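Home > Computers & Phones > Buying, Selling, Getting Rid Of

Getting rid of old office computers, what to do about the files?

Posted May 12, 2022 by Nillonstead_Office

My aunt closed her bookkeeping business in April and I am clearing out the back room. There are several desktop computers, a couple of monitors and a box of keyboards. One of the computers has 1,092 client files on it, tax returns and payroll mostly. I deleted them and emptied the recycle bin. Is that enough to donate the machine? The thrift store in Lellosholm says they take computers, but they don't wipe anything. The recycler, Zaron, charges $30 per desktop and more for the monitors. I would like to keep the cost down but I don't want her clients' Social Security numbers floating around. Also not sure if she has to keep any of these records herself.

Ozan Ateş

Deleting and emptying the bin is not enough. The files stay on the drive until something else is written over them, and free software can bring many of them back.

Before anything else, ask whoever does her own taxes how long the client records have to be kept. It depends on the kind of record and on where she is. Copy whatever she needs to an external drive, make a second copy, and open a few files from each copy to check them. Label the drives and keep them in two different places.

Then decide machine by machine. Anything that held client data, I would take the drive out and donate or recycle the computer without it. On most desktops it is a side panel, two cables and a few screws. Shut down and unplug it first.
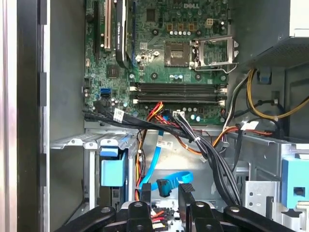
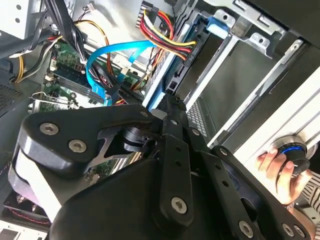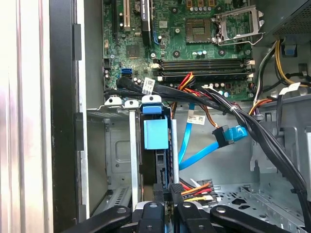 If you want to donate one with the drive in, wipe the whole drive first. For a regular hard drive, one full overwrite is fine. It can take most of a day on a big one. For a solid state drive, use the secure erase tool from the company that made the drive, as overwriting doesn't reach every part of it.

Loose drives can go to a shredding company. I paid $40 for a small batch at Kahraman and they gave me a certificate with the serial numbers on it. She should keep that with her business papers in case a client ever asks.

Don't forget the copier if she had one. Many office copiers have a drive inside too, and if it was leased, the leasing company should wipe it before it goes to someone else. Check desk drawers for USB sticks.

dell_guy_400

just drill thru the drive. works every time. wear glasses

Kadir Öztürkmen

Agree with Ozan on nearly all of it. Drilling is OK for a hard drive but on a solid state drive you can miss the chips, and you get no paperwork.

On price, call the county before you pay Zaron. Ours has a free electronics day, residents only, and they did not ask if my stuff came from a home or an office. Yours might. Monitors are usually what costs money, so ask about those by themselves. The thrift store may turn down a computer with no drive, so call them first too.

Keyboards and mice I just put out in a box by the curb with a "free" sign. They were gone by dinner.

Tags: donating, e-waste, privacy, small business, record keeping

Related
Where can I recycle old printer ink?
How long should I keep bank statements?
Closing a small business: what to do with the mail
Does a factory reset erase everything on a phone?
Selling used office furniture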